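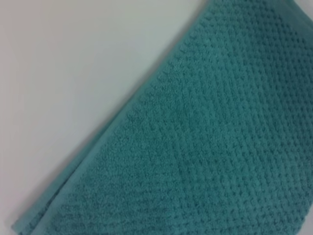 Teal towel, bumpy side up.

Dec 17, 2023

Up too early, laundry all day. Decided the linen closet has to be done before Gisela comes, so everything out, onto the bed, onto the floor, cat banished. So many towels. Why do I keep them. Half are from the Montecinos sale years back and have gone stiff as cardboard.

The teal ones stay. Love the nubbly ones, all those little bumps in rows, they get hair dry way faster than the flat kind. Border is a shade lighter than the middle, never noticed till today. Tried folding it in thirds so the border shows at the front like Young-sook does hers. Came out crooked. Did it again. Crooked. Fine.

Shirley called in the middle of it, nearly 20 minutes on the subject of her dryer. Said yes, no, really, with the phone under my chin and kept folding. Neck hurts now.

Pile for the animal shelter: old beach towels, the brown bath mat, two pillowcases with no mates. Intan says they take anything clean. Drop off tommorow on the way to the dentist — don't forget the bag by the door!!

Washcloths not done. Sheets not done. One fitted sheet rolled in a ball and shoved at the back, will deal with it in April or never.

Soup for dinner, out of the pot. Need: detergent, stamps, lightbulb for hall, something for Tsz-kin's birthday. Maybe towels, ha. No but maybe, there were nice ones at Rirnwood for 19 dollars and he has teh worst towels of anyone I know.

Bed now. Have to move the sheets off it first.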